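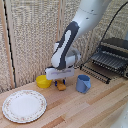
Wrist camera washes out up close, pick detection keeps failing (student club, table clearing task)

Idelora Community > Robotics > Clubs and Competitions
Posted Oct 11, 2024 by tabletop_team

We are a four-student club at Vestergaard and we are working on the table clearing event at the Prastasport student meet in June. The task is to move tableware and small objects off a table and into a dish rack within a time limit. We have one arm with a two-finger gripper, one fixed camera looking at the table, and one small camera at the wrist. The software is Jukden, the student build, with the default detector.

The fixed camera works well. It finds the plate, the yellow bowl and the blue cup nearly every time. The plate has a flower pattern on the rim and we expected trouble with that, but there was none. The small tan piece is harder once the gripper is over it, but we can plan that move ahead of time and run it blind.

The problem is the wrist camera. We trained on 3000 images, all of them from the fixed camera, and then pointed the same detector at the wrist feed. It reports objects that make no sense. On the last set of 16 practice runs it called the gripper itself a cup in most of them. When that happens the arm stops and waits for a person to clear the error, and we lose the run.

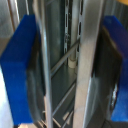 We need the wrist feed for the last part of the approach, because the fixed camera loses sight of whatever is under the gripper. Our plan was to look only at the gap between the fingers and ignore the rest. Anything close to the camera comes out blurred, though, and bare metal is the worst case. With the two metal uprights filling much of the gap, the detector picked the wide one as the target, and it did not seem to care that there were slotted strips and a pipe behind it. We had expected it to return nothing at all there.

Things we have tried:
Lowering the confidence threshold (more false picks)
Raising it (no picks)
Turning the room lights down
Cropping the feed to the center

Is there a setting in Jukden for this, or do we have to train again? We would like to avoid labeling a second full set if we can. The club only meets on one afternoon a week.

3 answers

ridgeline_mentor
Accepted

You have to train again, but it is less work than you think.

A detector that has only seen a table from a distance has no idea what a wrist view looks like. Blue blocks on both sides, dark pads, a piece of metal a few inches away – none of that was in your set. It matches each thing to the nearest class it knows, and a blue finger being called a cup is what I would expect if the only blue class you gave it is a blue cup.

Do this in order:

First, mask the fingers. In Jukden open the camera profile for the wrist feed and draw an ignore region over each finger and its pad. If your fingers move in the view as they open and close, make one mask for open and one for closed and switch on the gripper state. This alone should stop most of the cup errors.

Then collect wrist images during normal practice. Save one every half second during the approach and throw out the ones where the arm is moving fast. Our club got by with a few hundred.

Include images with nothing to pick up. This is the part teams skip. Point the wrist at the rack, at bare table, at the wall, at the metal hardware you had trouble with, and leave those unlabeled. The detector needs them to learn that a flat piece of metal is background.

Last, keep the two models separate. One for the fixed camera, one for the wrist. We tried a combined one and it was worse at both.

About the blur: check whether your camera has a focus ring. Many small ones come set for far distance. Set it for the distance where the fingertips close and lock it with a dot of glue. The background will go soft, but you are not using it.

quiet_servo

Agree with the masks. I would also ask whether you need the wrist detector at all. We dropped ours last season. We used the fixed camera to get the position, stopped, lowered straight down and closed until the motor current went up. Slower, 22 seconds per object for us, and no good for the plate. For cups and bowls it was fine.

If you do keep it, don't change the lights between training and the meet.

bolt_and_nut_9

is the firmware up to date? had something like this and updating fixed it

Comment from tabletop_team

Firmware is current. We put in the open and closed masks this afternoon and the cup errors have stopped so far. It still picks metal sometimes. The wrist camera does have a focus ring under the cover, so we will set that next week and then start on the empty images. Marking the first answer as accepted.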